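Why Does Wood Have Lines in It?

Look closely at a wooden table, a door or a ruler. You will probably find lines running across it. Some are straight and faint. Others are dark and wavy. People call these lines the grain, and they were made while the tree was growing.

How a tree grows

A tree grows in two ways. It gets taller at the tips of its branches, and it gets wider all along its trunk. Just under the bark is a very thin layer called the cambium. The cambium makes new wood on the inside and new bark on the outside.

In places with warm and cold seasons, the new wood changes during the year. Spring wood grows fast and is usually pale. Summer wood grows more slowly and is often darker. In winter the tree rests. One pale band and one dark band together make one ring, and one ring is usually one year. 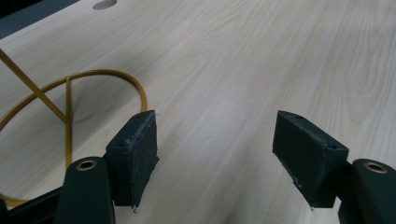 If you count the rings on a stump, you can find out how old the tree was. A slice of trunk in the Berkine Forest Museum has 361 rings. The narrow rings near its center are from years when the tree did not get much water or light.

From rings to lines

A stump shows rings, but a board shows lines. This is because of the way the log is cut. Think of a rolled-up sheet of paper. From the end you see a spiral. If you sliced the roll from top to bottom, you would see long lines instead - the same layers, seen from the side.

A saw can cut a log in different ways. A cut that goes toward the center of the log gives straight lines, close together. A cut nearer the outside gives wide curves and pointed arches.
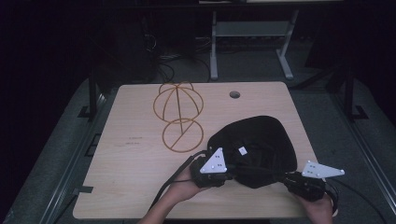 Knots are another part of the pattern. A knot is the place where a branch joined the trunk. The trunk kept growing wider and wrapped new wood around the bottom of the branch, so the grain has to bend to get past it.

Try it yourself

You need a sheet of thin paper and a crayon with the wrapper peeled off. Find 6 pieces of unpainted wood. Lay the paper on each one and rub gently with the side of the crayon. Rough wood gives the clearest rubbing. Very smooth wood may show almost nothing.

Words to know

Bark - the outer covering of a tree
Cambium - the thin layer where new wood and bark are made
Grain - the direction and pattern of the fibers in wood
Knot - the mark left by a branch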